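How to set the rules for a two-arm robot in a shared kitchen

Updated in January, after comments from the Nollstead group 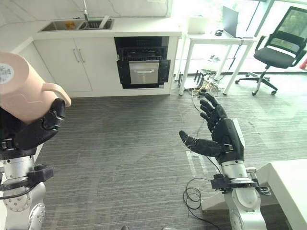 When we began to let our robot work with household things, we had a risk assessment of many pages and almost no daily rules. The assessment was good, but a person who comes in at 8 in the morning to start a task doesn't read it. This page explains how to write the short rules which people will really follow. It is for small teams who work in an ordinary room, with carpet, office furniture and a kitchenette, and not in a fenced cell.

Before you start

You need the manual of your robot, a roll of coloured floor tape, and two people for one afternoon. Read first what your local safety law says about machines near people. The rules here come after that law and don't replace it.

Step 1. Mark the reach

Move each arm slowly to its full length, with the hand open, and put tape on the floor under the fingertips. Then add a margin outside this line. We use 125 centimetres, and this is our own number, so please calculate yours from the stopping distance and the speed you run at. Don't measure with the hand empty only. A jug or a pan makes the arm longer, and it is easy to forget this.

Step 2. Give each person one role

We have 2 roles in every session. The operator controls the robot and looks at the hands. The spotter holds the stop button and looks at the room. The spotter doesn't type, doesn't answer the phone and doesn't help with the objects. If the spotter must leave, the arms are parked first. Gwawr Kneath wrote this rule for us in one sentence, "no spotter, no motion", and it is now printed on the door.

Step 3. Decide the state of the kitchen

Write down how each door and drawer should be at the start of a task. An appliance door that opens downwards is at the height of the shin, and you can walk into it while you are watching the arm. Our rule is that it can be open only when the task uses it, and the operator says "door open" aloud. Do the same for the tap. We practise every pouring task dry until it has gone well 3 times in a row, and only then we ask for water.

Step 4. Look after the cables

Cables are the part where our first rules were weakest. Check these points before power on:

No loop of cable lies where the spotter will stand.
Each cable on the arm has enough slack for the full turn of the wrist, but can't catch on a handle or a table corner.
Power strips stay away from the sink side of the room.
Chairs with wheels are outside the tape.

Step 5. Label the objects

Every object gets a sticker with a code, and the code is written in the session log. Put the sticker where the fingers don't normally grip, as a smooth label can change the friction. We keep our list in Jostora, but a spreadsheet is fine also. If an object is cracked, take it out of the list the same day.

Step 6. Agree how to stop

There are 2 kinds of stop, and both must be practised. A normal stop is by voice: the operator parks the arms and puts the object down. An emergency stop is by button. Find out from the manual what the fingers do when power goes away, because some hands keep their grip and some let go. Emlyn Pritchard asks every new person to do both stops before their first session, and I recommend this.

Step 7. Review

Read the rules again after each change of hand, software or furniture. Remove the ones that have no use any more. Our sheet is one page, and if we add a line we try to cut another.

If you have a question about the tape margin, write to us with your arm speed and the weight of your heaviest object.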